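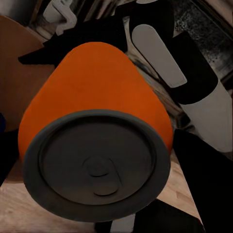

The orange one, end on.

Home Diary Walks Garden Archive Contact

Search this diary
Enter keywords Go

Wed 10 September

Up at six and out before the rain. Took the canal path as far as the Skurnik bridge and came back over the fields, which added a mile. The stubble has been ploughed in since I last went that way and the footpath has gone with it, so I walked round the edge. Boots are on newspaper in the hall.

Read the meters after breakfast. Electricity is up 200 units on the July reading. The water meter says 1,078 and I can't find what I wrote down last time, so that one will have to wait.

Spent the rest of the morning on the allotment at Nandau Road. Lifted the last of the potatoes, a poor lot, with slug holes in most of the big ones. The runner beans have gone stringy and I have left them on the poles for seed. Blackfly on the late broad beans again. I don't think I'll bother with a late sowing next year.

Lunch was soup and the end of the loaf. The Kirui bakery is shut until Monday, so I bought a sliced one from the garage and paid too much for it.

In the afternoon I rang the dentist, was kept waiting, and got an appointment in 3 weeks. Sorted the airing cupboard. Two sheets for rags.

Rain set in at four and hasn't stopped. The gutter over the back door is dripping at the same joint. Started the Guleo book again from chapter one, having forgotten who everybody was. Bed by ten, I hope.

Recent entries
Blackberries, and a wasp sting
The bus to Nandau
Onions drying in the shed
A new washer for the kitchen tap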